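七月　实验记录　双臂台（Tustside 二楼，靠隔板那张）

主题：台面布置和操作规矩重新过一遍，定稿前的版本。

起因是上个月两班人用同一张台子，布置各按各的习惯来，录出来的数据合不到一起。把 Prustico 那批抓放数据翻了一遍，3,000 条里有 134 条要退回重看，大部分不是动作失败，是起始状态对不上：垫子偏了，物体初始位置超出约定范围，或者夹爪没有回到起始位。单看每一条都没毛病，放在一起就没法用。所以今天不录正式数据，只整理台面和规矩。

一、垫子

垫子四角必须贴胶带，长边中段视情况补一条。只用白色美纹纸，不用透明胶，也不用布基胶带。透明胶在镜头里反光，布基胶带撕下来留胶，清一次要半小时。

胶带要压住垫子边缘，一半在垫子上，一半在桌面上。贴完用手掌从垫子中间往外推一次，看有没有鼓包。有鼓包就揭掉一角重贴，不要用手指硬按，按下去过一会儿还会起来。

垫子表面有划痕和污迹可以接着用，不影响。换垫子要在记录本里写一行，写清楚换之前录到第几条。上次换垫子没写，后来对颜色标定对了一下午。

桌面上做临时标记的胶带，用完当天撕。这一条以前也有，执行得不好。旧标记留着，下一班分不清哪些有效。从这次起，有效标记上用铅笔写字母，没写字母的一律当作废，看到就可以撕，不用问。

二、线

走线规则写得比原来细一点：

腕部小板的线顺着臂身走，留的余量以末端关节转到限位时线不绷紧为准。余量太大会垂到夹爪前面挡视野，太小会扯接头。每次换夹爪之后重新走一遍全行程，用手动低速，眼睛看线，不看屏幕。

桌面上的线不许进垫子范围，也不许从底座前方横穿。从底座后面或者侧面走，能贴着桌边就贴着桌边。彩色散线要收束，裸露部分尽量短，接头不要放在臂能扫到的地方。

垂到桌沿外面的线最容易被人带到。还没想好用线槽还是用夹子，先用夹子顶着，下次再定。

三、上电前后

顺序固定：先看急停，再看工作范围内有没有手和工具，然后上电，低速回起始位，确认起始位之后才能切到正常速度。两台臂分开上电，不要同时。第一台回到位停稳了再上第二台。

急停按钮每班第一次上电时实按一次，看臂是否停住，然后复位。只看指示灯不算检查过。

臂上的警示标签不许遮，不许往上面缠扎带或贴标记。标签破了找备件盒里的换。有人问过能不能把标签撕了让画面干净一点，不行。

手要进垫子范围摆物体，臂必须处于停止状态，并且操作端的人要口头应一声“停”。只做手势不算。一个人操作的时候，先按暂停，再伸手。赶条数的时候最容易省掉这一步，Kovus 那边的规定和我们一样，他们是在软件里强制暂停才能进下一条，我觉得可以照搬，已经写进待办。

四、物体和起始位

目前这组任务用小方块和圆盖。规则如下。

方块每次摆放后不做微调。之前有人习惯把方块摆正，跟垫子边平行，结果录出来角度分布很窄，模型碰到斜放的就抓偏。现在要求随手放，落在范围里就行，角度不管。出范围才重放。

圆盖平放，凸边的朝向在同一组里保持一致，换朝向算换组，组号加一。

浅色方块在灰垫子上对比度够，影子淡的时候边缘会糊。灯不要动。要动灯就整组重新标定，不要录到一半去调。

夹爪起始位取垫子上方，指尖朝下，不接触垫面，不压胶带。指尖离胶带太近的话，下降时可能带起胶带角，看到胶带角翘了先停，重新贴好再录。

五、今天做的

上午把旧的条目抄了一遍，合并重复的，删掉两条早就没人用的（都是讲老夹爪的）。下午按新规则摆台，手动走了几遍抓取前的接近段，没有录正式数据。试录编号到 146，全部标成测试，不进数据集，下载的时候注意过滤。
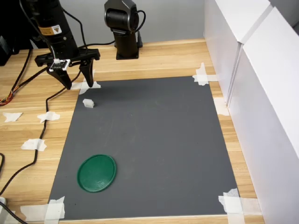
摆台检查中：夹爪指尖朝下，垫子用白胶带固定，小白方块和绿色圆盖在垫上。

按这个状态逐条对了一遍：

垫子左侧桌面上还有几块散胶带，没写字母的按新规则作废，收工前撕。

左侧那根长黑线和彩色线束离工作区偏近，改到桌边走，束一下。

夹爪起始位离左上角胶带太近，往垫子里面挪 11 毫米，改完在配置里存成新的起始位，旧的不要覆盖，留着对照老数据。

隔板不动。隔板之间的缝不影响，之前担心反光，看下来是哑光面，可以。

六、记录格式

每班开头写：垫子有没有动过，胶带有没有重贴，起始位用的哪一版，急停实按过没有。每班结尾写：录到第几条，中间停过几次，为什么停。停的原因写具体，“异常”两个字等于没写。写成“左爪碰胶带角，停，重贴”就可以。

作废的条目不删，标作废并写原因。Sutherland 那套检查脚本是按标记过滤的，删了编号会断，脚本会报错，还得手工补。

起始位偏差的判定线还没定。现在靠肉眼对参考图，宽严因人而异。想改成脚本自动比对，超了就不让开始。阈值要等新起始位存好之后录一小批再算。

待办：
软件强制暂停
线夹买一包，线槽先量尺寸
起始位新版本存档，通知另一班
参考图重拍，散胶带撕干净以后再拍
规矩打印一份贴在隔板外侧，旧的那张撤掉

没解决的：夹爪指尖的磨损怎么算到该换，没有标准。目前是抓方块打滑了才换，太晚。先每周拍一次指尖，放在同一个目录里，攒一阵子再看。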